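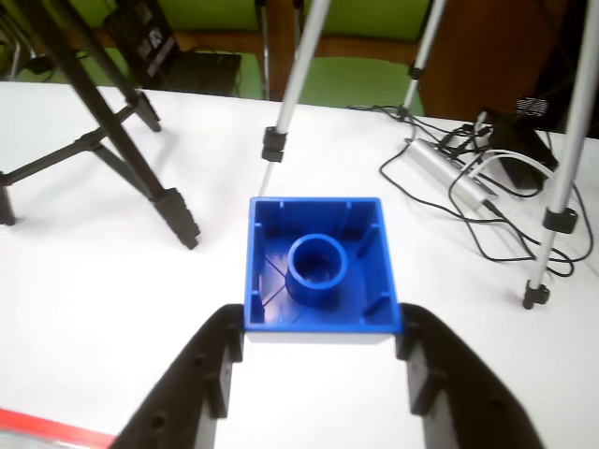
A square plastic container with a raised ring inside, on a white tabletop.

Sorting Out the Small Stuff in a Workshop Drawer

By Marta Romaniuk
December

Most workshop drawers fill up with the same things: leftover screws, picture hooks, spare fuses, the hex key from a bookcase. A few open containers and one afternoon will fix the worst of it.

Empty the whole drawer onto an old sheet. Doing it a corner at a time means you end up pushing the same pile back and forth. Throw out anything bent, rusted or stripped as you go. Loose batteries should be tested, and the dead ones put in a bag for recycling. Tape over the ends of 9-volt and lithium batteries before they go in the bag.

Sort by job first and by size second. Wall fixings go together, including the plugs and the screws that fit them. Electrical parts go together. Furniture hardware gets its own container, and if you still know which piece it came from, put it in a small bag with the name written on it. I had 29 shelf pins in my own drawer and only one bookcase that takes them, so most of those went.

Measure the inside of the drawer before you buy anything, and measure the height as well as the width and depth. Drawers are often shallower at the back than they look, and a container that stands a quarter inch too tall will catch on the frame every time. Square containers waste less room than round ones. If you have a gap left at the side, fill it with a strip of scrap wood or folded cardboard so nothing slides when the drawer is pulled.

Open tops work best for anything you reach for weekly. Lids are worth having for very small parts such as washers and brads, and for anything that travels out to the car or up a ladder. Plain tubs from the kitchen do the job as well as bought ones. Wash them in hot water with dish soap and let them dry overnight, or the screws will pick up rust spots.

Line the bottom of the drawer with rubber shelf liner. Cut it with a utility knife and a metal ruler, a little under size so the edges don't curl up. Old yoga mat works too but is thick, so allow for that in your height.

Labels go on the front edge of each container or on the drawer face. Masking tape and a marker will last a couple of years. Pravesh Maluleke, who has the shop at the end of our road, writes the screw size and length on his and the wall type under it, and I have copied him.

For a sticky wooden drawer, rub a plain candle stub along the runners and slide it in and out a few times. Metal runners need the dust wiped out with a dry cloth and then a little silicone spray. Avoid cooking oil on either one. It goes gummy and collects sawdust.

Keep one container for things you can't identify. When it is full, go through it, keep what you now recognize and get rid of the rest. Mine takes 5 or 6 months to fill.

Glues and fillers should be stored upright and somewhere that doesn't freeze. Write the month you opened them on the cap. Wood glue that has turned stringy should be thrown away, and so should any tube of caulk that has set in the nozzle further down than a nail will reach.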